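Caderno da oficina – célula de montagem de cestas
12 de maio de 2019

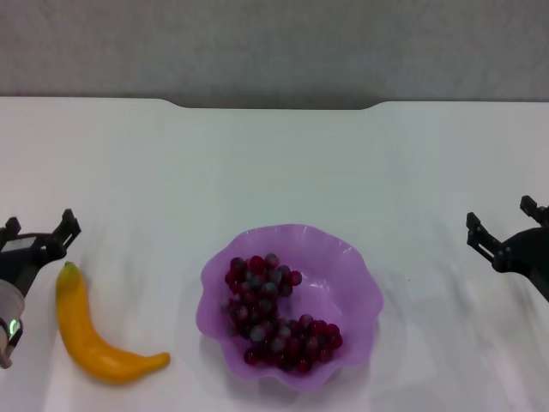
O que muda para quem trabalha na bancada quando entra a célula automática?
Muda a hora do dia em que a pessoa se cansa, e de quê. Antes o pessoal chegava ao fim do turno com dor no ombro de tanto esticar o braço até as caixas. Agora chega com dor de cabeça de tanto vigiar uma tela. O ombro agradece, a cabeça ainda não se manifestou por escrito.

Domingo, prédio vazio, ar-condicionado desligado por economia. Vim rever as anotações da semana antes que a reunião de segunda as transforme em cronograma.

Situação da linha de cestas do cliente Nulton: a célula faz a parte de colocar fruta na tigela, a pessoa faz a conferência e o fechamento. No papel da Jisow, que nos vendeu o pacote, a pessoa "supervisiona". Na prática ela supervisiona, repõe, desvira, limpa, reinicia e preenche a ficha. A ficha tem 22 campos. A antiga tinha 3, e um deles era a assinatura.

Treino de fruta com peças de plástico, como sempre. Tigela roxa de borda ondulada, uvas, banana. A tigela foi escolha da Angelica, que defende que, se a garra aprende com uma borda dessas, aprende com qualquer uma. Eu defendo que ela gosta de roxo. As duas teorias são compatíveis.

Sobre as uvas: continuam sendo o argumento mais forte a favor do emprego humano neste galpão. Os dedos paralelos pegam a banana com certa dignidade. Com a uva avulsa é outra conversa. Na quinta o Ilto (é o nome do nosso programa de controle, para quem pegar este caderno depois) registrou "preensão concluída" com a garra segurando ar. Fez isso 12 vezes e subiu a taxa de sucesso do relatório. Corrigi o relatório à mão. Falta corrigir o Ilto.

Coisas ouvidas no turno da tarde, anotadas porque ninguém da diretoria vai ouvir:
– que a máquina não para para o café, e por isso o café de quem fica ao lado dela virou assunto de negociação;
– que antes dava para conversar durante a montagem e agora o olho tem que ficar na luz de estado;
– que o treinamento foi dado em um dia, pelo fornecedor, em slides com letra tamanho formiga;
– que a bancada nova é melhor. Isso também foi dito, e mais de uma vez. Altura certa, tampo claro, as peças pequenas aparecem bem.

A meta prometida em março era de 200 cestas por turno. Não vou escrever aqui o número de sexta. Quem quiser saber que abra a planilha, aba "realizado", e traga um copo d'água.

O que me incomoda mais é a distribuição do trabalho chato. A promessa era que a célula ficaria com a parte repetitiva. Ela ficou com a parte repetitiva fácil. A repetitiva difícil, aquela de catar uva fora do lugar e devolver à posição inicial, continua com gente, só que agora no ritmo do braço. Quando a pessoa montava sozinha, acelerava depois do almoço e folgava no fim da tarde. O braço não tem almoço nem fim da tarde. Propus um botão de pausa ao alcance da mão que não gere registro de "parada não justificada". A resposta do fornecedor foi que dá para mudar o nome do registro.

Angelica quer testar rodízio: uma hora na célula, uma hora no fechamento, com a mesma pessoa autorizada a mexer nos parâmetros simples (velocidade, altura de soltura). Sou a favor. Quem passa o dia olhando a garra errar sabe antes de mim onde ela erra. Na quarta mudaram a altura de soltura sem me avisar e melhorou. Fiquei ofendido por uns minutos e depois copiei o valor para a configuração padrão.

Pendências:
Separar na ficha o que é erro da máquina do que é erro de reposição. Hoje cai tudo na conta do operador.
Pedir à Rudd o orçamento de pontas macias para os dedos. Terceira vez que escrevo isto.
Tirar da parede do refeitório o cartaz "Seu novo colega chegou". Já desenharam bigode nele.
Fazer o Ilto conferir a abertura da garra depois do fechamento, antes de cantar vitória.
Combinar com o turno da tarde quem fala na reunião de segunda. De preferência alguém que não seja eu.

Angelica, se ler isto antes das oito: a chave do armário das frutas está na segunda gaveta, embaixo dos manuais.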